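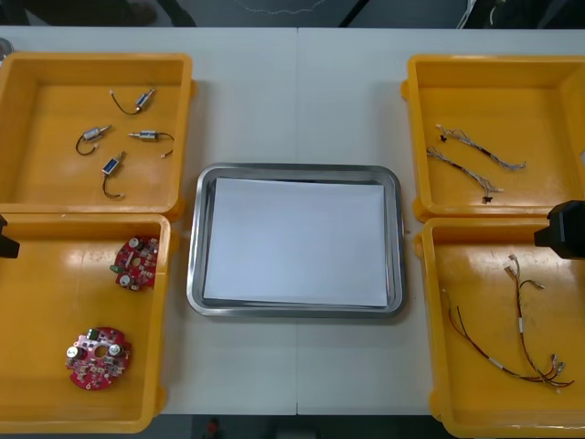
The burrs in the Conik shop grinder need to be taken out and cleaned after every 200 pounds of coffee, or sooner if the grind becomes uneven. Read this section through before you start. You will be removing small screws, one spring and two thin washers, so clear a table first and decide where everything will go. A shallow steel tray with a sheet of white paper laid flat in the bottom works well for the small parts, with open bins on either side for the larger ones. Dark washers are easy to find against the paper, and the paper can be folded afterward to tip out the coffee dust.

5.1 Removing the upper burr

1. Turn the grinder off and unplug it from the wall.
2. Close the hopper gate. Run out any beans left below the gate before unplugging if you have not already done so.
3. Lift the hopper straight up and set it aside with its lid on.
4. Turn the adjustment collar counterclockwise until it comes free. Write down the number on the dial before you begin.
5. Loosen the screws on the burr carrier with the 4 mm hex key supplied.
6. Lift out the carrier by its two tabs. Do not pry it with a screwdriver.

CAUTION: Burr edges are sharp. Wear cut-resistant gloves when handling either burr.

NOTE: On grinders with the Tavent low-retention kit, a silicone ring sits under the carrier. It often sticks to the underside and comes out with it.
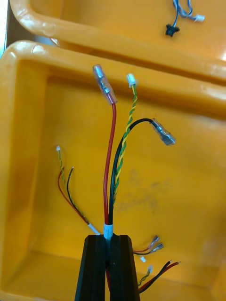
Can the burrs be washed with water?

Use a dry brush only. The burrs are made of tool steel and will rust if they get wet, even when they are dried right away. For oily build-up, use grinder cleaning tablets as described in section 5.4, then brush again.

5.2 Cleaning

1. Brush the upper burr from the center outward, following the grooves.
2. Vacuum the grinding chamber with a narrow nozzle.
3. Brush the lower burr in place. Remove it only if you are replacing it.
4. Clear the chute with the long brush, working from the chamber end.
5. Wipe the threads of the collar with a dry cloth. Coffee left in the threads is the usual cause of a stiff collar.

Do not oil the threads. If the collar is still stiff when clean, apply a very thin film of Brunda food-grade grease to the lowest thread only.

Check both burrs for wear while they are exposed. The outer edges should feel crisp through the glove. A set lasts for almost 2,000 pounds of coffee with normal use - less with very light roasts, which are harder. Replace the upper and lower burrs as a pair. 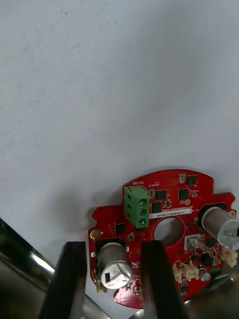

When refitting the carrier, seat the spring first, then the washers, then the silicone ring if your grinder has one. Tighten the screws a little at a time, moving back and forth between them so the carrier stays level. Turn the collar clockwise by hand to the number you wrote down, and stop if you feel it bind.

Refit the hopper, plug in the grinder and run it empty for 6 seconds. A light, even hum is normal. If you hear scraping, switch off at once and open the collar by two numbers before trying again.

Discard the first dose of coffee ground after cleaning.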